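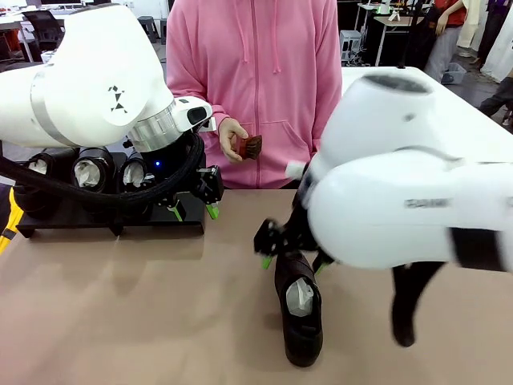 We've been teaching two robot arms to look after shoes, and as of July we have a result I'm really happy to share! I'm Arif Mangundap, and I run the two-arm handling work at Sternden. Black shoes on a tan table are a rotten thing to grasp, especially with white tissue paper bunching out of the tops, and those bright green fingertips have to find the shoe and leave the stuffing alone. Our new method, which we call Tandedell, tackles that by having the two arms share one plan, so each gripper always knows where the other one is headed.

We trained it on 3,371 demonstrations recorded by our own team (thank you, everybody, your patience is heroic). Then we ran 200 test trials with shoes the system had never handled before. The older version, with a separate plan for each arm, got 80 of them right on the same shoes. Tandedell got 3 wrong. I made the team rerun the scoring before I'd let myself get excited - same answer.

Soft, floppy uppers are still slower than I'd like, and laces are a whole separate headache that we're working on now with our friends at Demirtaş.

The full write-up, the training recipe and the trial logs are going up on the Fonirlow project page this month, free for any lab to use. If you try it on boots, please write to me, I'd love to hear how it goes!

Press contact: Arif Mangundap, Sternden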